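Fovurer Online: Season Pass FAQ
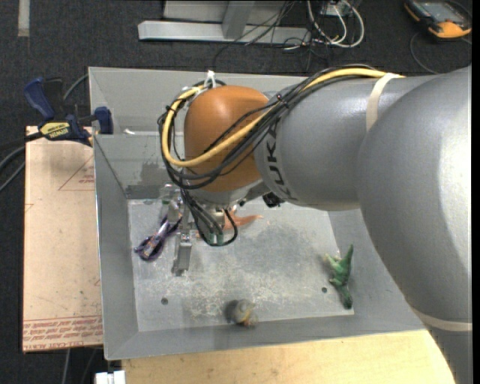 KUKA arm over a grey metal bin.

When does the new season start?
Servers reopen on Wednesday at 4 pm UK time. You can download the update beforehand.

Do I need the base game?
Yes. The season pass is an add-on and won't run without it.

How many characters can I have?
Four per account. Pass holders get 2 extra slots, which stay open when the season ends.

What is the new level cap?
It goes up to 300. Characters already at the old cap keep their gear and titles.

Can I move my guild to another server?
Guilds can move between Pikel and Bellodico until the end of March. The guild leader has to make the request from the guild menu.

My pass isn't showing. What should I do?
Log out fully, then log back in. If it's still missing, send us a ticket with your order number.

Can I get a refund?
Yes, if you haven't claimed any season rewards.

Who wrote the new music?
Szu-yu Chow, with extra tracks by Szu-yu Yen.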